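The long way round to a decent set of shelves
April 16, 2025

I have wanted proper shelves in the garage since we moved to Grodenbridge, and if you've been reading here for a while you'll know that I've mentioned it more than once (sorry!).

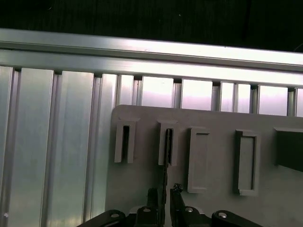 The trouble is that I'm a person who likes to think about a job for a very long time before doing any of it. I started thinking about this one in January, when it was far too hot to be out there with the door shut, and I filled most of a notebook with little drawings. Some of them were quite good. None of them took any notice of the hot water system, so they all had to be done again.

My first idea was to buy a ready-made set. I went out to Plastholm, the big storage place past the roundabout, and wandered the aisles for the better part of a morning with a coffee going cold in my hand. They had a unit there for over $300 that wobbled when I leaned on it, and I didn't lean very hard. I came home with a tub of hooks and a doormat.

Then I got it into my head that I'd build the lot from timber, the way my grandfather would have. He had shelves in his shed that held paint tins older than my mother, and I can still remember the smell in there, all linseed and mower fuel. But timber has gone up such a lot, and our garage is damp along the back wall, and I could see myself out there in a few years' time replacing the bottom shelf and muttering. So I've come around to metal. I know, I know. It isn't what I pictured, but it doesn't mind a bit of damp and it won't feed the termites, and I've grown rather fond of how plain it is.

The plan now is for two bays, each 70 cm wide, with the lowest shelf 30 cm off the floor so I can get a broom under it. The camping gear will go on the bottom, then the preserving jars, then the Christmas things up top where I need the stepladder anyway. I still haven't worked out where the bikes go. My other half thinks they should hang from the ceiling and I think they should go to the op shop, and we've agreed to leave that one for a while.

In the meantime I've been clearing out, and goodness, what a lot we've kept! There was a box marked Berhe that neither of us could account for, full of curtain rings. There was half a tent. There was the old Hekano sandwich press I was certain I'd given to my sister, and I've brought it back inside and made a cheese and tomato toastie in it, and it was lovely.

I'm hoping to make a proper start over the long weekend if the weather stays cool. If anyone has a clever way of storing garden hoses, please leave it in the comments, as ours is currently living in a wheelbarrow and I need the wheelbarrow.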